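Lurard Low-Odor Dry Erase Markers, Bullet Tip, Karnuvmont Pack of 8

Updated September
By the supplies desk

Every marker on the market is low odor, long lasting and easy to wipe. It says so on the sleeve. We have sold dry erase markers long enough to doubt all three claims, so this page sticks to what we found when we used the Lurard in our own back office, plus what the maker says where we had no way of checking it.

The pack holds eight markers with bullet tips. There is no chisel version in this line, and the maker has not told us when there will be one. If you letter signs or want a line that goes from thick to thin with a turn of the wrist, stop reading and look at the Sandhu chisel markers. They cost more and they dry out faster, but they do that job and these don't.

Odor

Low odor is a slippery phrase. Lower than what? The ink is alcohol based, and when you pull the cap you will smell alcohol. It fades quicker than the old solvent markers did, and in a meeting room with the door open no one on our side complained. In a small room with the door shut and the whole board covered, you will notice it. If smells give you headaches, buy one pack before you order a case.

Writing length

The maker gives a figure of 3,048 feet per marker. We asked how it was measured and were told it was done by machine, at steady pressure, on a new board, with the cap off for the length of the run. That is not how anyone writes. People press hard on the first word of a heading, leave the cap off while they talk, and store the thing tip up in a coffee mug. Treat the number as a way to compare this marker with others tested the same way, and ignore it for budgeting. The rival Plutstead claims 3,670 feet on its own sleeve and ran dry sooner on our board, which tells you how much weight to give either number.

Caps and storage

The caps click. A lot of cheap markers have caps that slide on and stay put through friction alone, and those loosen after a few weeks of use. Ours still clicked at the end of the trial. Whether they will after a year in a classroom, we can't say.

Store them flat. The maker says any position is fine. We left one pack tip up and one pack flat over the same stretch of time, and the tip-up markers wrote pale until they had been left lying down overnight. Shaking them didn't help much and got ink inside the caps.

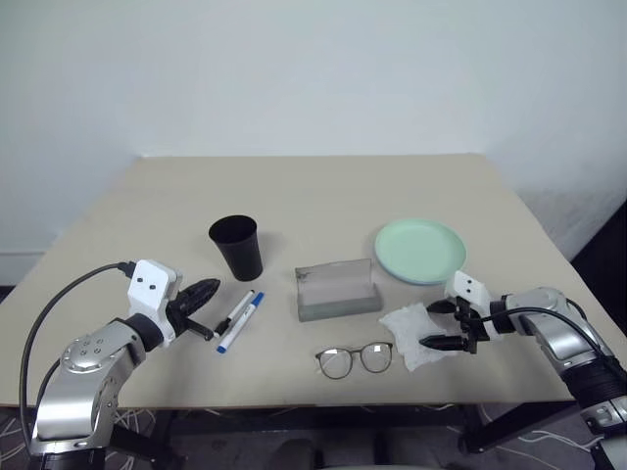 Two markers lying side by side on a beige tabletop.

Erasing

On a porcelain board, the ink came off with a dry felt eraser the same day and the next morning. On a melamine board, which is what most people have whether they know it or not, the same-day wipe was good and the next-morning wipe left a gray haze in the spots where we had written over the same place more than once. A damp cloth took care of it. Red was the worst of the colors, as it is with every brand we carry.

Old boards are another matter. If yours is already ghosted, no marker will fix that, and we would ask you not to return this one on those grounds. Wash the board first with plain water and a drop of dish soap, dry it completely, then try again. Writing on a board that is still damp ruins tips.

We don't recommend these for glass. They write on it fine, but the lines bead a little at the ends and look ragged from across a room. The maker lists glass as a suitable surface. We don't agree.

Clothing

The sleeve says washable. Our test was a cotton shirt cuff and a cold rinse followed by a normal wash, and the blue left a shadow. Black came out better. We would not call this ink washable and have left the word off our listing.

What you get

8 bullet-tip markers: 2 black, 2 blue, 2 red, 2 green
Cardboard sleeve, no eraser
Not refillable
Replacement tips not sold

That color split deserves a complaint. Most offices go through black at twice the speed of anything else, and the greens pile up in a drawer. All-black packs exist in the Karnuvmont range but are often out of stock, and we won't take back orders on them until the supply is steadier.

Should you buy them?

For a shared office board that gets wiped daily, yes, at the regular price. We would not pay extra for the writing length claim or the washable claim. For schools, we would wait until we have seen how the caps hold up over a full term. For glass, look elsewhere.

Returns

Unopened packs can come back for a full refund. Opened packs can come back if a marker is dry on first use. Try all eight when the pack arrives, and keep the sleeve, as we need the batch code printed on the bottom flap.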